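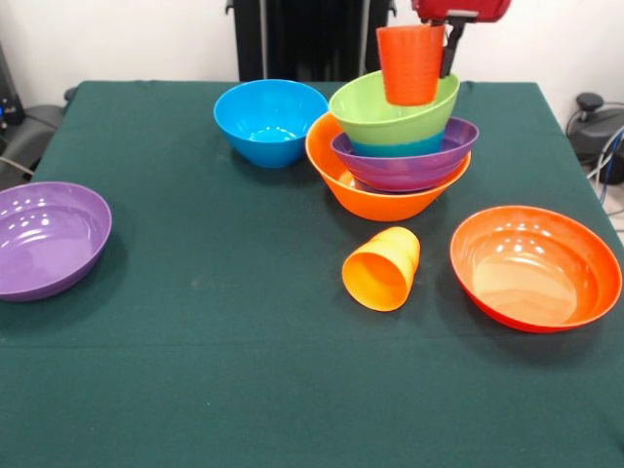 How to winterize an outboard at the dock

Posted 11 May 2018 by Urs Aigner

Readers in the southern half of the world have been asking for this one, and it applies up here too, just later in the year. It covers a four-stroke outboard on a small cruiser or day boat. Two-strokes are similar but have no crankcase oil to change. Check your owner's manual wherever it differs from what follows.

What you need

Flushing muffs or the hose adapter for your engine
Fuel stabilizer
Engine oil and a new filter
Gear lube and a hand pump
New drain plug washers
Fogging oil
Waterproof grease
A drain pan and rags

1. Treat the fuel

Fill the tank most of the way and add stabilizer at the dose on the bottle. Do this before the last run of the season so the treated fuel gets mixed on the way home. If your tank is portable, use up what you can and put the rest in the car, provided no oil has been mixed in.

2. Flush the engine

Tilt the engine down and fit the muffs over the water intakes. Turn on the hose first, then start the engine in neutral. Stay clear of the propeller. Let it idle until the telltale stream runs warm and the treated fuel has reached the engine. If there is no stream, shut down and clear the outlet with a piece of soft wire.

If you use the built-in hose adapter, most makers want the engine off during the flush. You will then need to run it separately for the fuel.

3. Change the engine oil

Warm oil drains better, so go straight on from the flush. Change the filter at the same time. Wipe a little clean oil on the new gasket and tighten by hand.

4. Change the gear lube

Remove the lower plug, then the upper one. Look at what comes out. Milky lube means water has got past a seal, and that needs a mechanic before launch. Pump new lube in from the bottom until it shows at the top hole. Fit the upper plug first, then the lower.

5. Fog the cylinders

Take out the spark plugs, spray fogging oil into each cylinder, and turn the engine over briefly with the kill switch lanyard removed. Refit the plugs.

6. Grease and store

Pull the propeller, check for fishing line, and grease the shaft. Pump grease into the steering and tilt fittings. Leave the engine vertical so it drains. Take the battery home and charge it.

At the Gumilthorpe yard the hoses are shut off after the last haul-out in June, so do step 2 before then.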